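Cledo Chores: simulated kitchen pickup set

Version 2, April. Maintained by Attila Farkas and Sihan Du.

What it is

Can a robot put the groceries away yet? We think the fair answer is "some of them, on a good day", and this set is our attempt to find out which ones. It holds 2,261 simulated episodes of small household chores: picking up fruit, moving dishes, clearing a table. Every episode is rendered, and nothing was recorded on a real arm.

Fruit is our favorite part! An apple is round, it rolls, and it gives a gripper very little flat area to work with. People do it half asleep. Policies trained on blocks often struggle, and watching one get it right is still a thrill. 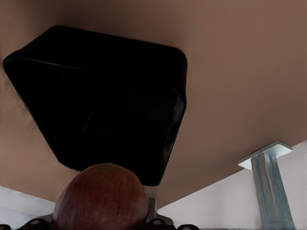
Sample view, fruit task: red apple at the gripper, with the brown surface and a table leg behind.

Layout

episodes/ has one folder per run, with images, joint states and a plain text instruction
splits/ has the train and test lists – 300 episodes are held out for testing
scenes/ has the room files, named Fevton, Stirncombe and Bárány

Bárány is the hardest room. It has the narrowest gaps between furniture, and our baseline drops a lot there.

Known problems

Wrist views can be dark and short on detail, so don't rely on them alone. In 17 episodes the instruction names the wrong dish. They're listed in errata.txt and will be fixed in the next version. Friction on fruit is a guess, and we'd love better numbers from anyone who has measured it.

Failed runs are kept on purpose and marked in the episode file. Please report results with and without them – the gap is interesting.

Questions and fixes go to the issue tracker. Sihan reads it on Mondays.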